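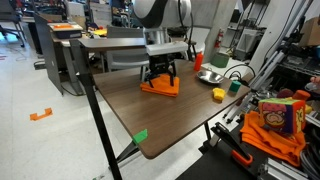 STEDIRVILLE, October 2, 2021 – Vondis has released version 4 of Negussie, its motion planning and control package for robot arms that handle cloth and other soft goods. The update replaces the fixed grasp sequence used in earlier versions with a planner that re-evaluates the grasp point while the arm is moving. It also adds a contact monitor for tabletop work and a new log viewer.

Earlier versions computed a grasp once, from a single view of the work surface, and ran the full approach without further input. If the cloth shifted after that view was taken, the arm completed the motion anyway and the error appeared only at the lift stage. Version 4 keeps the perception process running during the approach and passes an updated cloth outline to the planner at a fixed interval. The planner can adjust the target, slow the arm or cancel the motion.

"The old code treated perception and planning as two steps with a wall between them," said Sabine Heitmann, who leads the planning group at Vondis. "We had a good outline of the cloth and then we stopped looking at it. Most of this release is plumbing that lets the planner ask again."

Folded cloth remains the harder case for the outline process. A folded square has the same color on every layer, and the edge of the top layer can be difficult to separate from the edge of the stack. Negussie now assigns a confidence value to each edge segment and excludes segments below a threshold that the user can set. When too few segments remain, the software requests a second view from the wrist camera before it commits to a grasp.

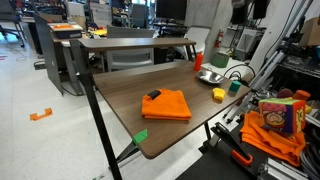
The development team maintains a set of 524 recorded tabletop trials that are replayed against each nightly build. The trials place cloth on the same surface as rigid and semi-rigid objects, and the planner must keep the fingers and wrist clear of everything except the assigned target. Reflective metal surfaces were responsible for a large share of the false obstacles reported by version 3. A filter that compares successive depth readings now removes most of them, at the cost of a short delay before the first plan is issued.

The contact monitor compares commanded and measured joint torque as the fingers approach the table. It is intended for thin material, where the gripper has to press against the cloth in order to gather it. Users set separate limits for the approach and the press. Exceeding either limit stops the arm and writes a marker to the log.

Wondimu Gudeta, who wrote the monitor, said the default limits are conservative. "Expect extra stops in the first week," he said. "Look at the markers, raise the press limit in small steps, and leave the approach limit alone unless you have changed the fingers." 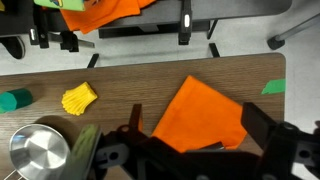 The wrist view is also used by the new log viewer, named Grokdale. It aligns camera images, joint states and planner decisions on one timeline, so that a canceled motion can be traced to the outline or torque reading that triggered it. Logs from version 3 can be opened but will not show edge confidence, a value that was not recorded at the time. Grokdale runs as a separate program and does not need a connection to the arm.

Version 4 closes 14 issues reported during the preview that began in July. Two known problems remain open. The planner may choose a longer path than needed when the target lies close to a rounded table corner, and the outline process can merge two pieces of cloth of the same color if they touch. Vondis advises users to keep such pieces apart until a patch is available.

Configuration files from version 3 are converted at first start, and the originals are kept in a backup folder. Custom grasp scripts have to be edited by hand to accept a target that can change during the approach. A migration note with code samples is included in the documentation folder.

The update is available now to existing license holders through the Vondis download page.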